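Search this site
Enter keywords
Print this page | E-mail this page

Grasholm Shared Kitchen: Cookware and Surface Check
Saturday, January 31, 2026

1. Range burners, 4 of 4 lit. OK.
2. Hood filter. Grease on lower edge. Clean within 7 days.
3. Extinguisher gauge in green. Tag last signed November. OK.
4. Cutting boards. Two scored too deep to sanitize. Discard.
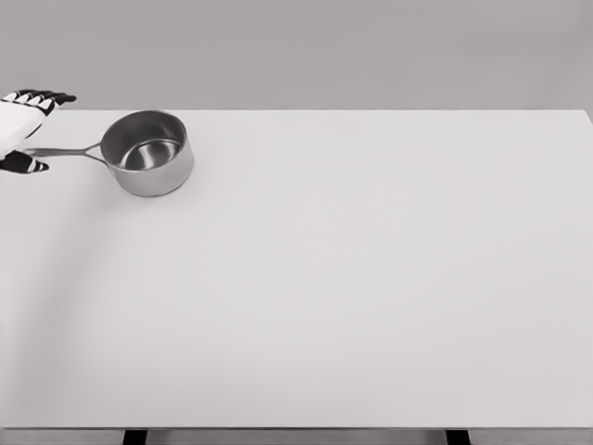 5. Pan handles. Check each for play at the joint with the pan empty. Reject any that move. A long metal handle, as on the stainless steel saucepan shown, needs a dry cloth or mitt at the range and must not point into the aisle. Six pans checked, one rejected (Alitz, loose rivet).
6. Oven set to 400, probe read 394. Within limit.

Open items: 2, 4, 5. Recheck before next rental.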